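Setting a simple breakfast place, and keeping the spoons straight

There is a particular sort of morning muddle that begins with a bowl in one hand, a mug in the other and nowhere sensible to put either of them down. I lived with it for years. What finally cured me was laying the place properly before anybody is hungry, and it takes so little time that I now do it the evening before, while the kettle is on for the last cup of tea. These notes went out to readers of the Nostora household letter last August, and enough of you wrote back with questions that I have gone over them again and filled in the bits I had skated past.

You will need, for each person, a plate, a bowl, a mug and a spoon. I like to have a spare spoon as well, for the jam or the sugar, and a shallow tray to carry things on. None of it has to match. My own bowls came from a shop called Marier that closed long ago, and the plates are whatever has survived.

1. Clear and wipe the table

Take everything off, even the things that live there (the post, the fruit, that one pencil). Wipe along the grain if your table is wood, using a cloth that has been wrung out hard, and then go over it with a dry one. A wooden top made of strips glued side by side doesn't care for puddles, and the joins are where the trouble starts. Give it ten minutes to air before you put anything down.

2. Sort the spoons first

It sounds back to front to start with the smallest thing on the table, but spoons are what go missing. I keep to a set with coloured ends to the handles, orange in our case, and I can't recommend it warmly enough. You can spot one across the room, you can find one at the bottom of a washing-up bowl, and when you take them to a picnic they come home with you.

Put one spoon out on the bare wood and leave the spare in the tray. If the tray has something flat in it already, let the spoon lie on top of that, where you can pick it up easily by the coloured end. A tray with a raised rim is best, as a spoon will slide straight off a flat one the moment you tip it – and you will tip it, going round the door. 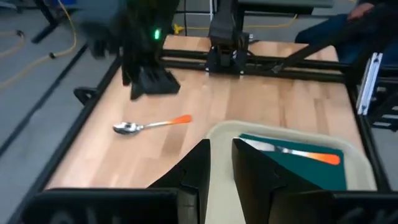
3. Plate down, bowl on top

Now the plate. Set it well in from the edge, about a thumb's length if you have children or a large dog, and stand the bowl in the middle of it. The plate is there to catch the drips and the stray oats, and it gives you somewhere to rest a sticky spoon. A deep bowl is kinder than a wide shallow one for porridge, which goes cold very quickly once it is spread out. If you are pouring cereal, roughly 400 ml is a comfortable size for a bowl, with room left over for the milk.

A plain white bowl on a darker plate looks very handsome, I think, and it has a practical side too. You can see straight away whether the rim of the plate is clean.

4. Add the mug

I put the mug to the right of the bowl with its handle turned to the right, and for a left-handed person I swap the whole thing over. Leave enough of a gap that a hand can get round the handle without knocking the bowl. Plastic mugs are perfectly good for milk or juice, and a bright one cheers up a pale table no end, but do check underneath to see whether yours is meant for hot drinks before you fill it with tea.
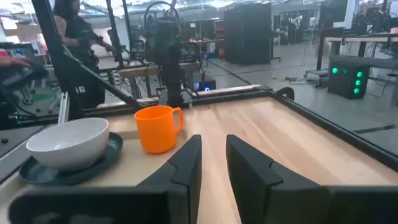

Issue 15

5. Bring the spoon across

With the bowl and mug settled, lay the spoon on the table between them, or on the rim of the plate if there is space for it. Try sitting down in the chair and reaching for each thing in turn. It feels a bit silly, but you will know at once if the mug is too far off.

6. If you are laying it the night before

Turn the bowl and the mug upside down and drape a clean tea towel over the lot. In the morning all you have to do is whisk off the towel and turn things the right way up. Milk and butter stay in the fridge, of course, and I leave the bread wrapped.

A few questions from the post

Several of you asked about stacking. I'm happy to leave 2 bowls nested on one plate overnight, but any more than that and they start to wobble when the table is bumped.

A reader with a very narrow table wondered whether the tray could stay where it is and do the job of the plate. Certainly, so long as the bowl sits flat inside it. Take the spare spoon out first, or you'll be fishing it from underneath with your fingers.

And for the reader whose orange handles have gone dull, try washing them by hand for a while and drying them straight away with a soft cloth.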